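How I sort out the table where everything gets dumped (using little pouches!)

2 comments | 158 shares

I've been meaning to write this one up since September, when I finally got cross enough with our side table to do something about it.

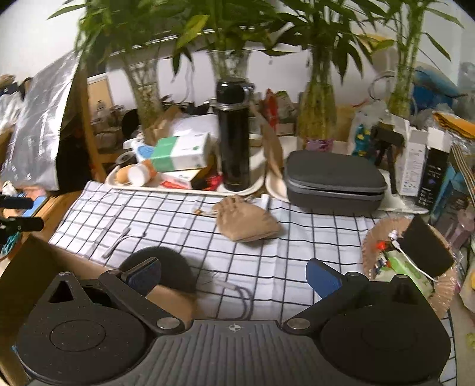
The checked cloth, a drawstring pouch and some of the cables, with the tray and flask at the back.

You probably have a table like ours. It's the one nearest the door, and it's where the chargers go, and the flask, and whatever was in your coat pocket, and the box something came in that might be useful one day. I used to clear it in a great huff every month or so by sweeping the whole lot into a drawer, and then I'd spend the rest of the month going through the drawer. What I do now takes me one side of a record, and it's stuck, which is more than I can say for my bullet journal.

What you'll need

A cloth you can wash (a tea towel is fine for a small table)
A tray with a bit of a lip
A cardboard box with its flaps still on
A few small drawstring pouches
Some luggage labels and a pencil

You don't need to buy anything special. I've had pouches come free with earrings, with a pack of dice and with a very disappointing bar of soap. If you do want to make your own, I've put my way of doing it further down.

Step 1. Put the cloth down first

Take everything off, wipe the table, then spread your cloth. I like a grid pattern for this because small things show up on it, especially the fiddly white plugs that vanish on a plain surface. Don't bother ironing it. Mine has been creased since the day I cut it and I still find my earphones.

The other nice thing about a cloth is that when you've finished you can gather up the four corners, carry it to the back step and shake all the grit out in one go. Check for SIM card pins first. Ask me how I know.

Step 2. Set the tray along the back

The tray is for things that stand up or get used every day. Flask, box of plasters, hand cream, that sort of stuff. Tall things go to one side so you're not reaching over them, and I keep mine on the right as that's the hand I grab it with on the way out.

Small boxes can lean on each other, I'm not fussy. My only rule is that if it doesn't fit in the tray, it doesn't live on the table. I bought a second tray once to get round this and within a fortnight I had two full trays, so back to the charity shop it went.

Step 3. Use the cardboard box as your "elsewhere" box

Put it at the front corner where you can drop things in without looking. Anything that belongs in another room goes in there: screwdrivers, socks, library books, the good scissors. Leave the flaps up. When they're up you can stuff it a bit fuller, and when they won't fold down any more it's time to do the rounds of the house.

Please don't start walking things to their proper rooms as you find them! I did this for years. You go up with one sock, you notice the airing cupboard, and an hour later you're refolding pillowcases and the table looks worse than when you began.

Step 4. Lay all the cables out

This is the slow bit. Get every cable on to the cloth and uncurl it so you can see both ends. Then go through them one at a time and ask what it charges. If you know, it stays. If you don't, it goes in a "mystery" pouch with the month written on the label, and if you haven't gone looking for it by the time you next do this, off it goes to the small electricals bin at the tip.

For coiling, go round two fingers loosely and let the cable go the way it wants to. Don't wind it tight round the plug, as it'll start to split just where it meets the connector (I've lost a good laptop lead that way). Short ones don't need coiling, you can just fold them in half.

Step 5. One kind of thing in each pouch

This is the bit that changed it for me. I used to have one big zip bag called "tech" and it was just the drawer again with a zip on. Small pouches mean you only ever tip out a few things at a time.

Ours are: phone cables, camera bits, earphones, foreign coins, and sewing things for emergencies. Each one gets a label tied on to the cord, in pencil, so I can rub it out when I change my mind. If you've got pouches with beads on the cords you can go by the bead and skip the label, which looks prettier, but the rest of the household will need telling.

Don't overfill them. You want to be able to pull the neck closed with a bit of slack left, otherwise it just creeps open and you get coins in your shoes.

Making a pouch (skip this if you've got plenty)

I use scraps of a plain cotton called Cita that I bought as a remnant years ago from Kandasamy, the fabric shop by our old flat. Any sturdy cotton will do, but avoid anything slippery for your first go.

1. Cut a strip twice as long as you want the pouch to be deep, plus a bit over for the hems.
2. Turn down each short end to make a channel wide enough for your cord, and stitch along it.
3. Fold the strip in half, right sides together, and sew up both sides, stopping just below the channel. (If you sew over the channel you'll have nowhere for the cord to go. I have unpicked more of these than I'd like.)
4. Turn it out and poke the corners with a knitting needle.
5. Fix a safety pin to the end of your cord, thread it all the way round, and knot the ends together.
6. Add a bead before you knot if you fancy one. Make sure the hole's big enough before you start, not after.

By hand it's an evening in front of the telly. On the machine I can do one in 10 minutes, unless the bobbin runs out, and it always does.

Step 6. Put back less than you took off

Pouches can go in the tray or in a basket underneath. I leave out the one I'm using that week and tuck the others away. Then empty the elsewhere box, all in one trip, no looking in the airing cupboard.

Keeping it going

I do a quick version whenever the cloth needs a wash, and the full cable sort when the clocks change. If you share the table with other people, give them a pouch each. Mine grumbled and then asked for another one.

I'll do a post on the Ternatard shelf next, the one in the hall with all the hooks. I've got strong feelings about the hooks.

Posted 7 January 2026

2 comments

clandthorpe_knitter
I do this with stitch markers and tapestry needles and it's brilliant. One tip, if your cord slips, try cotton yarn plaited up, it grips much better than the shiny stuff. Also yes to the airing cupboard, I felt that.

Moth&Button
Made three of these at the weekend from an old shirt! The button band was a nuisance so I cut round it. Do you wash your pouches with the beads on or take them off first? Mine are glass and I'm a bit scared.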